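3.2 Laundering and Handling of Staff Garments

Garment handling was treated as a separate exposure route in the infection control program at the two study sites, Prirura and Nisteo. Both are long-term care facilities with an on-site laundry and no contract linen service. Nursing assistants at Prirura wore facility-issued tops that were washed on site. At Nisteo, staff wore their own undershirts beneath a facility tunic and took the undershirts home at the end of the shift. The difference predates the study and was left in place during the baseline period.

Sampling followed the contact plate method set out in Section 2.4. Plates were pressed at three points on each garment: the front hem, the right cuff or sleeve edge, and the neckline. Garments were collected at the end of the day shift, placed singly in paper bags, and processed the same evening. A total of 300 garments were sampled at each site. Items with visible soiling were logged and excluded, as were garments worn for less than four hours.

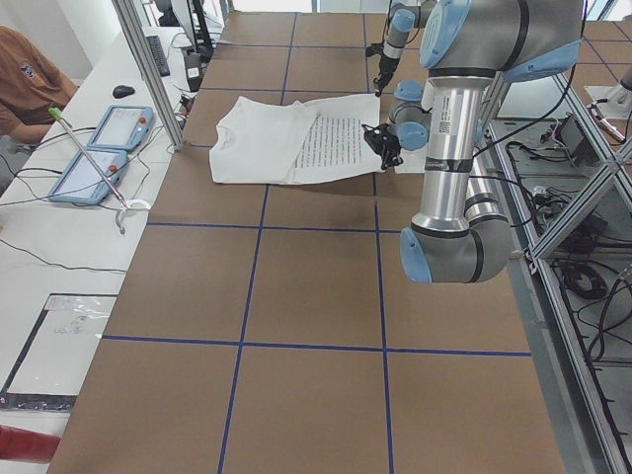
Folding and storage were recorded on a separate form. The form asked whether clean items had been stacked on an open surface, how long they had stood there, and whether the person handling them had used hand rub beforehand. Agreement between the two observers (R.A. and S.C.) was checked on the first 80 forms. Where they differed, the entry was settled by a third reader, and the wording of the item on open surfaces was changed once as a result. Forms completed before the change were recoded by hand.

Counts were highest at the front hem at both sites, followed by the sleeve edge. The neckline gave low counts throughout and was dropped from the regression model. Wash temperature had no clear effect within the range used by the on-site laundries. Time on an open surface after drying did, although the effect was small and was seen mainly at Nisteo, where the folding area shares a door with the soiled linen corridor. Staff role was entered as a covariate and did not change the estimate.

Two limits apply to these results. First, home laundering was self-reported, and the questions on detergent and drying method were often left blank. Second, contact plates recover only part of the organisms present on knitted fabric, and recovery may differ between cotton and blended garments. Fabric type was noted from the care label where one could be read. Missing labels were coded as unknown and kept in the analysis.

Staff education on garment handling was introduced in January, after the baseline period had closed. Its content is given in Appendix B, and its effect on hand rub use before folding is reported in Section 3.3.

Figure 3. Flat surface with a white T-shirt and a printed sheet.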